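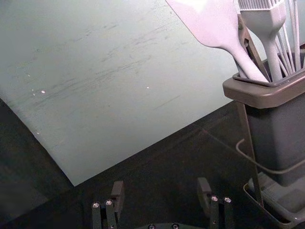 Call for Participants: Home Cutting Board Wear and Cleaning Study

Skarnari is recruiting households for a study of how cutting boards age in ordinary kitchens. The work is run by the household materials group and covers surface wear, staining, odor retention and cleaning habits. Participants keep using their own boards and also use one board supplied by us.

Background

Published test methods for kitchen surfaces rely mostly on controlled scratching with a fixed blade at a fixed load. These methods give repeatable results but say little about use at home, where knives differ, pressure varies and boards are cleaned in different ways. A first round of the study collected 1,686 diary entries on food type, knife type and cleaning method. The second round adds surface measurements at the start and at the end of the test period.

Who can take part

We are looking for 37 households. To be eligible, you must:

– prepare food at home on at least four days a week
– be 18 or older
– have used your present main cutting board for six months or longer
– have a mailing address in the continental United States
– be able to send and receive a parcel by ordinary mail

Households with a dishwasher and households without one are both needed. Vegetarian households are welcome. People employed by a manufacturer or retailer of kitchenware are not eligible, and neither are members of their household.

What participation involves

The study starts in February and runs for 20 weeks. Before the start you complete an online questionnaire on your kitchen, your knives and your usual cleaning routine. You then receive a parcel containing one test board, a set of surface replica strips, a diary and a prepaid return label.

During the test period you use the supplied board for at least half of your cutting work. Each diary entry records the date, the foods cut, the knife used (plain or serrated) and the cleaning method. Most entries take two minutes. Entries may be made on paper or through the Bevar diary page, but please stay with one method throughout.

Replica strips are pressed onto the clean, dry surface of both boards in weeks 1, 10 and 20. Instructions are printed on the packet. Do not sand, oil or bleach the supplied board unless the schedule in your parcel tells you to. If the board cracks or warps, stop using it and contact us – a replacement will be sent if fewer than 15 weeks have passed.

At the end of the study you return the supplied board, the strips and any paper diary. Your own board stays with you.

Payment

Households that complete the full period receive $120, paid by check or prepaid card. Households that withdraw after week 10 receive half of this amount. Return postage is paid by Skarnari.

Data and privacy

Diary entries are stored under a participant number. Names and addresses are kept separately and are deleted once payment has been made. Results will be reported in grouped form. You may withdraw at any time without giving a reason and may ask for your entries to be removed, up to the point at which the data set is closed.

How to apply

Applications are made through the form on the Skarnari participants page. Please state the number of people in your household, the material and approximate age of your main board, and whether you own a dishwasher. One application per household. The form closes on December 24, 2020, and applicants will be told the outcome by email.

Questions about eligibility go to Rosine Hervieu, recruitment. Questions about the test procedure, the strips or the diary go to Maëlys Bailly, study lead. Both can be reached through the contact form – select "Board study" as the subject.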